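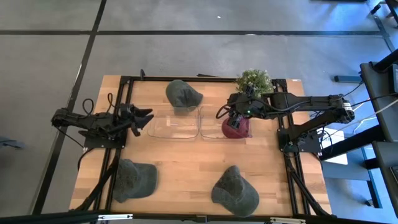
Thread: what happens to a sweatshirt after you donate it

Posted in: Secondhand & Repair
26th March | by perkbridge_mender

1/ I've worked in used clothing in Perkbridge for a long time, first on a sorting floor and now at a repair counter. People ask me the same things about donating, so I'm putting the answers in one place.

2/ Most of what I know is about cotton, knits and fleece. If you have a question about leather or wedding dresses, I'm the wrong person.

3/ Start with where it goes. In our town the drop boxes belong to Van Hecke, who truck everything to a warehouse out by the rail yard. Their lease there runs to 2044, so I don't expect the system to change soon.

4/ The first sort is fast. A person looks at each piece for a couple of seconds and decides: shop, export, wiping cloth, or shred. Collar and cuffs get checked first. Then the underarms.

5/ A missing button doesn't sink a shirt. A smell does. Anything that went into the bag damp can take the whole bag down with it, including the good coat your aunt gave you.

6/ The shop grade goes to Oltex on Mill Street and a couple of smaller places. Export grade gets baled. The bales I used to tie weighed 784 pounds, and you did not want to be standing near one when the strap went. 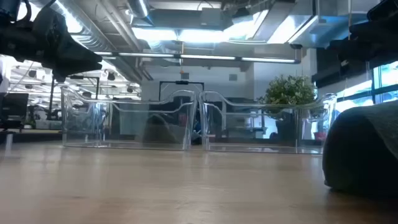 7/ Sorting by fiber at home saves more clothes than any stain remover. Cotton sheds lint and fleece picks it up, and once it's in there you'll be at it with a roller for years. So keep them apart before they reach the machine. Clear plastic bins side by side, like the two on the table, are better for this than a closed hamper, and a wavy rim makes no difference either way. You want to see at a glance which one is filling up.

8/ Color matters less than people think once a garment has been washed a few times. New reds and dark purples are the exception. Wash those alone until the water runs clear.

9/ Fleece gets its own post. The number on the tag is usually the weight. A 200 is a midlayer, a 300 is what you wear to scrape a windshield. Heavier fleece lasts longer but pills sooner, and pilling is the main reason it ends up in the wiping pile.

10/ Pilling comes from friction and heat. Wash inside out, cold, short cycle. Skip the dryer or use the lowest setting you have. No fabric softener on fleece, ever. It coats the fibers and the coating holds on to dirt.

11/ You can bring a pilled fleece back partway. Lay it flat, pull it snug with one hand, and go over it with a fabric shaver in small circles. Don't press. If you can see the knit underneath, you've gone too far. 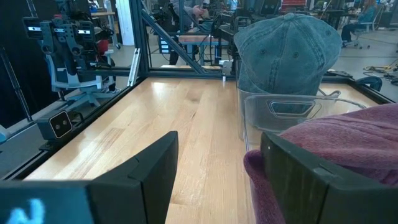 12/ After shaving, give it a shake outdoors and one cold rinse. It won't look new, but it will usually pass the first sort, and that's the difference between someone wearing it and someone wiping down a drill press with it.

13/ Zippers. If the slider has worn loose, a zipper with perfect teeth will still split open behind it. A gentle squeeze on each side with pliers often fixes it. Try that before you give up on a jacket. Oltex sells replacement sliders from a drawer under the register, you have to ask.

14/ Someone asked about brands. I don't think the name tells you much. I've seen Urora sweatshirts come through after what looked like ten years of hard use with the ribbing still tight, and I've seen Urora sweatshirts from a later run with the side seam open under the arm. Same label, same price when new, as far as I remember.

15/ Look at the seams instead. Turn the thing inside out in the store. You want stitches that are even and close, with no loose loops. Pull the seam apart gently with both thumbs. If daylight shows through, put it back.

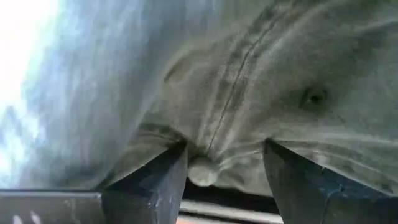 Double stitching on gray fabric, up close.

16/ Two rows of stitching will usually outlast one, mostly because the second row holds when the first one breaks. Puckering next to a seam isn't always a fault. Soft knits do that when you bunch them up. If it still puckers lying flat on a table, the tension was off when it was sewn.

17/ For a seam that has opened an inch or two, you don't need a machine. Backstitch by hand, polyester thread, start half an inch before the gap and finish half an inch after. Cotton thread is fine on cotton shirts but it snaps on anything with stretch.

18/ Holes are different from open seams. A small hole in a sweatshirt can be darned so you barely notice. A hole in a thin T-shirt, I'd leave it or patch it from behind. I charge the same for both, and the T-shirt takes me twice as long.

19/ August is the worst month to donate. College leases turn over, the boxes fill in a day, and bags get left on the ground. Once it rains on them they're finished. If you can hold on to your stuff until later in the fall, do.

20/ Winter coats are the reverse. Everybody drops them off in spring, and they sit in a warehouse until it's cold again. Bring them in October and they go straight onto a rack.

21/ Things the sorters would like you to know: tie shoes together by the laces. Empty the pockets. Put the belt through the loops or leave it at home. Don't fold a wet swimsuit into a sweater.

22/ Also, single socks are fine to donate – they get shredded for stuffing. Put them in a separate bag and write RAGS on it. Same goes for towels with bleach spots. Worn-out underwear too, if it's clean. We've seen it all.

23/ A reply asked if it's better to sell things online. If it's worth the postage to you, sure. A plain gray sweatshirt generally isn't. I'd wear it until the cuffs go, then cut it up for the garage.

24/ Another reply asked about wool. Keep it away from all of the above, wash it in the sink with a little shampoo, dry it on a towel. Moth holes: freeze the sweater for a week in a sealed bag before you mend it.

25/ I'll do a separate thread on cuffs and waistbands next, those are most of what comes over my counter. If you've got a zipper question, put it under post 13 so I can find it.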